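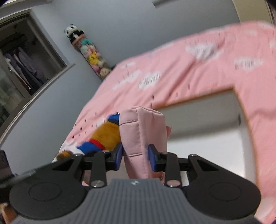

Figure 1. Pink pouch held above the bed, beside the open white box.

Small Things in Shared Bedrooms: A Storage Study
Home and Living Design, second-year project, Mirani group

1. Background

Our group looked at how small personal items are kept in bedrooms where there is no desk. We chose the topic after a class exercise in which most of us drew our own rooms and left out the bed as a storage surface, although almost all of us use it that way during the day. Bags, chargers, soft toys and clean clothes sit on it until the evening and then move to the floor or a chair.

The work was done in October in three rooms in the Dakberg student building. The rooms have the same floor plan but different furniture.

2. Method

We listed every loose item smaller than a shoebox in each room. The total was 71. We then sorted the items on the bed, using one open box per room and no lids or dividers. Each item went into one of these groups:

Daily use – keys, cards, earphones, lip balm
Weekly use – sewing kit, nail care, spare batteries
Soft items – plush toys, scarves, socks
Keep but rarely use – souvenirs, old cases, gift bags

Pouches were treated as single items and were not emptied. This was a problem later, as explained in section 4.

The residents kept the boxes for 12 days. We asked them to write down each time they looked for something and could not find it within a minute.

3. Results

Daily items did well in the open box. Residents reported 8 failed searches in total, and only one of these was for something in the daily group. Weekly items did worse, mainly in the room where the box was pushed under the bed.

Pouches that could stand upright were easier to find than flat ones. The pouch in Figure 1 has a smooth surface and rounded upper corners, and one like it takes up little room when placed on its narrow side. Flat pouches slid under other things and were often missed.

Soft items did not belong in the box at all. One large plush filled around half of it and the smaller things ended up underneath. In two rooms we moved the plush toys back to the head of the bed, where the residents wanted them anyway.

4. Problems

Counting a pouch as one item made the list shorter than it should be. Most of the failed searches were for things inside a pouch – the resident knew which box to look in but picked the wrong pouch. We should have labeled them or at least noted the contents.

The boxes were also not the same size. Two came from the Filtholm store and the third was already in the room.

5. Next steps

We plan to repeat the test with pouches only, using 10 per room, stored upright in a row. Half will have a small paper tag. The Rarkmont building has agreed to let us use two rooms for this, and the residents there will fill in the same search log.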